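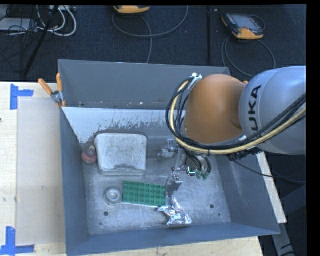
*Reading time: 2 minutes*

## 3.2 The mixed bin and the wear of its surfaces

Anyone who has spent time in a sorting room will know that the bins themselves have a good deal to say, and we should like to linger over them a little before turning to the objects they hold. Figure 4 gives a fair idea of the kind of open metal bin we mean, with its sloping sides and matte blue-grey paint. The floor has gone to bare grey metal, scratched and mottled all over, and along the foot of the far wall the coating has been rubbed back to a ragged edge. The walls higher up keep their colour far better. We came to think of this lower band as a sort of tide line, and Bimla Dhillon, who kept the notebooks at Prevham, took to using that name in her entries from January onwards. We have kept it here.

**Figure 4.** Open metal bin with mixed small objects, among them a green toy building-brick plate and a crumpled silver foil wrapper.

The objects in such a bin are a motley lot, and our sorters were fond of them for it. In the figure a pale container-like piece with rounded corners takes up more of the floor than anything else, and a small reddish object sits tight beside it at the left wall. A round metallic piece with concentric rings lies almost against the green plate, while the foil has come to rest at the plate's corner. We mention these neighbours because closeness mattered a great deal to the people doing the sorting. When we asked them to talk us through their choices, they spoke far more often of what a thing was touching than of what it was made from — a finding we had not looked for, and one that Kai-wen Shek had to point out to the rest of us twice before we took it seriously.

Over the whole study the sorters at Prevham and Ferkevton handled 651 objects, of which 185 were set aside as hard to name. Foil and other crumpled wrappings gave surprisingly little trouble. People called them rubbish and moved along quite cheerfully. Toy pieces were another matter, and could hold up a session for several minutes while everyone agreed that they ought to be kept, and then disagreed about which tray they belonged in. Weathered, pale, boxy things caused the longest pauses of all, as their surfaces gave so few clues to their former use.

We had first meant to repaint the bins between the two rounds of sorting, and are glad now that Ludger Heitmann talked us out of it. Several sorters told us that a shiny object was easy to overlook against scratched metal, and a freshly painted floor would have hidden that difficulty from us altogether. We return to the matter of background in Section 4.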